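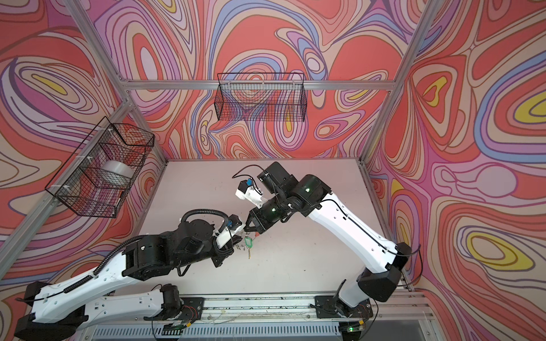 Ivora Low is back for fall, third colorway this year and the first one with the knit collar. Same outsole as the April pair, same foam. Upper is a one-piece knit in bone and light gray with a loud swirl print on the tongue lining and sockliner, pretty close to the psychedelic swirl wallpaper up top. You only see it when the shoe is off. Outside stays quiet.

Ships October 3, 2024. Only 2,754 pairs in this run and the Firkedach store gets 251 of them, rest go online. No restock planned.

Fit: true to size. Wide feet go up a half. The collar is snug the first couple wears, then it lets go a bit.

What you get
Ivora Low, one pair
Extra laces, bone and red-orange
Dust bag
Heel loop on both shoes, big enough for a split ring or a small carabiner

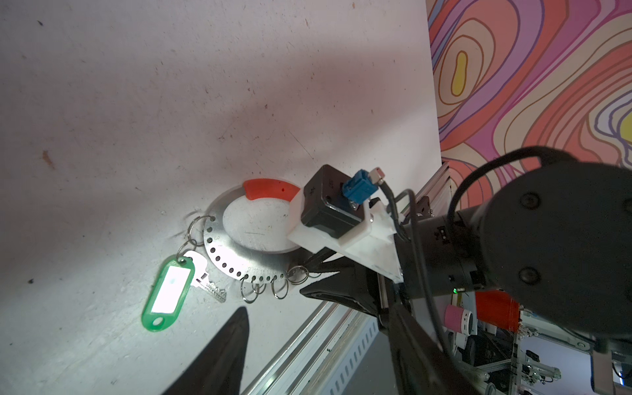
Split rings and a green key tag

Heel loop is new. Reinforced stitching, 4 passes. Clip the pair to a bag, hang them on a hook, whatever. Dont machine wash. Cold water, soft brush, stuff with paper and let them air dry. Printed sockliner comes out, wash that seperately by hand.

Colorways
Bone / light gray / swirl (this one)
Black / gum
Samuel Green, online only, sizes 8 to 13

Sizes 5 to 13, half sizes up to 12. Mens sizing, womens subtract 1.5. 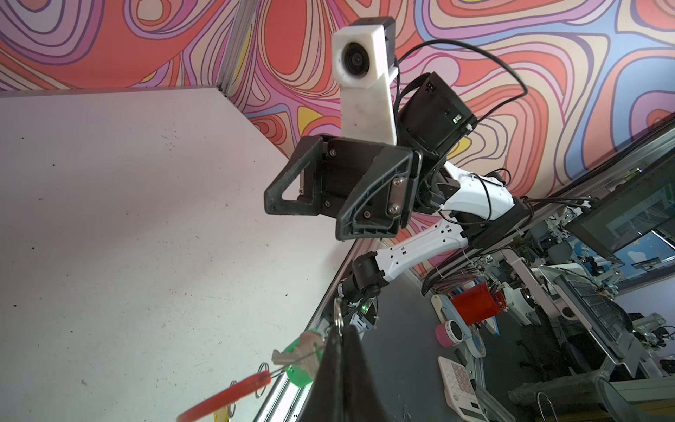

White links, black gripper

Shipping and returns
Orders in before noon go out same day. One pair per customer on release day, limit comes off after that. Returns fine if unworn, in the box, tags on. Exchanges only while we have your size, otherwise refund.

Pridadia members get early access, log in before you add to cart or the code wont apply. Codes dont stack. Gift cards ok.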